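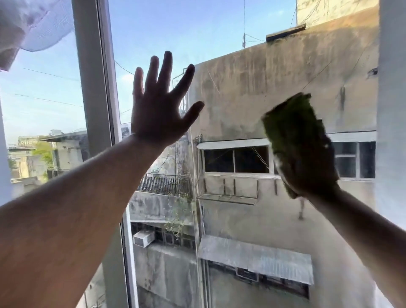

Quem administra um prédio de escritórios costuma pedir o orçamento de um robô de limpeza de vidros do mesmo jeito que pede o de um aspirador: preço por unidade, prazo de entrega, garantia. Foi assim que a Lunine, empresa de manutenção predial, começou a planejar a compra dela, e foi por isso que a primeira planilha saiu errada.

A conta inicial previa 9 máquinas para 800 janelas. O modelo escolhido, da Flustiver, prende-se ao vidro por sucção e percorre a folha em faixas. Funciona bem em panos grandes e lisos. Acontece que boa parte dos contratos da Lunine fica em prédios residenciais antigos, com caixilhos estreitos, montantes no meio do vão e cortina encostada na folha. Nesses casos a limpeza com esponja, uma mão apoiada no vidro e a outra esfregando, continua sendo o método de referência.

A empresa refez o levantamento em maio, janela por janela. Separou os vãos pela largura livre entre montantes, pelo tipo de abertura e pelo acesso a um ponto de ancoragem para o cabo de segurança. Das 800 janelas, 700 ficaram na lista manual. O pedido caiu para 3 robôs.

O restante da verba mudou de lugar. Uma parte foi para panos, baterias de reserva e treinamento, itens que a proposta da Flustiver trazia numa folha à parte. Outra foi para um contrato de testes com a Mastimance, que desenvolve um braço articulado para superfícies verticais e ainda não tem preço de tabela. A Lunine paga pelas horas de ensaio e terá prioridade se o produto chegar ao mercado.

A Nuttall, distribuidora que intermediou a compra, passou a exigir o mesmo levantamento de outros clientes antes de enviar proposta. O formulário tem duas páginas e pede medidas, fotos dos caixilhos e a frequência de limpeza de cada fachada – a última coluna é a que mais volta em branco.

Para quem está montando o orçamento do próximo ano, convém pedir uma demonstração no pior vão do prédio e deixar a vidraça do saguão para depois. Também vale perguntar quanto tempo o operador leva para transferir a máquina de uma janela à outra. Na Lunine, esse tempo entrou na planilha como hora de mão de obra, na mesma linha da limpeza manual.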